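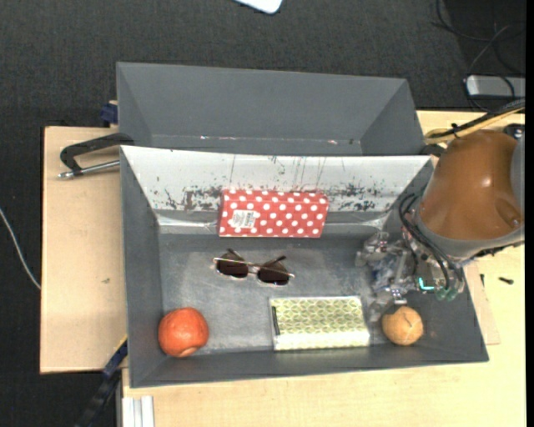
Mixed picking in the front bin: two boxes, two round things and the sunglasses.

Prulleck Bin Picking Practice Guide, second edition
Reviewed by Kamala Rajan, 24 September 2023

I have been living with this guide since January, and I've grown very fond of it, though it does go on a bit (I'm one to talk!). It sets out good practice for small teams running an arm over open bins, and it costs 277 euros for the ring binder, tabs included.

The chapter I go back to most is the one on choosing test objects. Prulleck wants you to mix your shapes, so a flat-sided box goes in with something round and something awkward. Folded sunglasses are a lovely awkward thing, all thin metal and dark lenses, and I wish the guide had given them more than a paragraph. It is very good on starting positions, mind you, and asks you to write down anything resting against a wall before the run begins.

The wear section is new. It says to log scratches and scuffs on the bin walls every 50 runs, and our pale rear wall would fill a page by itself. Cable routing gets a decent checklist too – tie the bundle, leave slack at the joints, look at it again after any change of tool.

My grumbles are small. The index is poor, clamps are barely mentioned, and the risk form on page 5 wants two signatures where Danang Ismail and I manage perfectly well with one. Four stars from me, and the Zepeda one has gone back on the shelf.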